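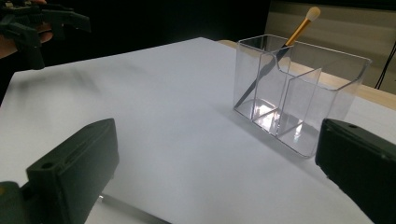 4. Clear Storage and the Problem of the Brush

4.1 What counts as put away

Most of the literature on tidying small surfaces is about quantity: how much there is, how much of it should go, and how the owner feels afterward. We were interested in a duller matter, namely where a brush goes once its owner has agreed to keep it. Brushes are awkward tenants. They are long, they are top-heavy when the head is fluffy, and they are nearly always returned to storage by someone already thinking about lunch.

For the purposes of this section, a brush is "put away" when its handle end is inside a compartment and it stays there without being held. Leaning is allowed. We tried for one afternoon in January to insist on upright, and abandoned the rule when it excluded practically every brush belonging to the authors. In the Rornville household diaries, 829 of the 1,460 entries that mention a brush use the word "in" (in the pot, in the box, in the thing), and the diarists seem to have found the word perfectly adequate.

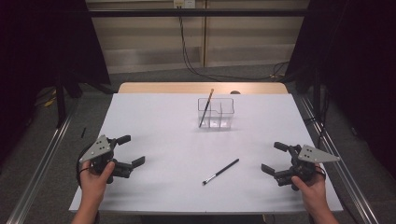 Figure 6. Work table with the divided clear container. One brush leans inside it; a second, with a black handle and silver ferrule, lies on the white surface.

4.2 The lying brush

A brush on the table has two ends, and the choice between them matters more than we expected. Picked up near the bristles, it goes into the box handle first with a single turn of the wrist. Picked up by the far end of the handle, it tends to go in head first, which is bad for the head and gives the owner a fine view of the wrong end. The Hevlow diaries contain a long complaint on this point, filed under "guests."

Direction on the table therefore deserves a place in any coding scheme. We recorded which way the bristles pointed, whether the handle crossed another handle, and whether the brush lay within reach of a seated person. We did not record brand, price, or the stated purpose of the brush, having learned from the Dabbas pilot that people will defend a stated purpose for as long as you let them.

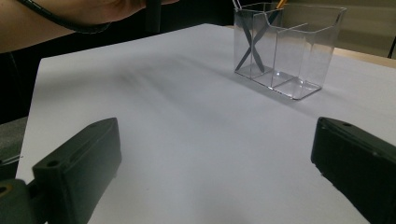

Transparent containers are sold on the promise that the owner will see what is inside. Our diarists raised a different difficulty, which was seeing the container. Clear plastic takes on the color of whatever it stands on, and a pale covering gives it very little to work with. On the white paper, the organizer is mostly a set of thin bright lines where its edges catch the light – enough to find it by, though one would not want to be in a hurry. Several Unow households had dealt with this by standing the box on something dark. One had put a sticker on it, a solution we consider both effective and slightly insulting to the designer.

4.3 Dividers and low fronts

A partition gives a leaning brush a second wall to rest against, and it also shortens the distance the handle can slide along the floor of the box. The low front is harder to judge. It makes short items easy to reach, and it gives long ones an exit. We coded a brush that had left by the front as "not put away," over the written objections of its owner. 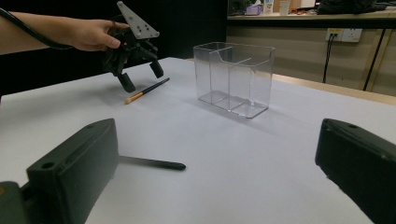
Figure 7. Clear two-compartment container with a lower, curved front wall. A brush with a gold-colored ferrule and a tan tip lies on the table.

Whether the divider should be removable is a question we leave to the next section, along with the matter of combs.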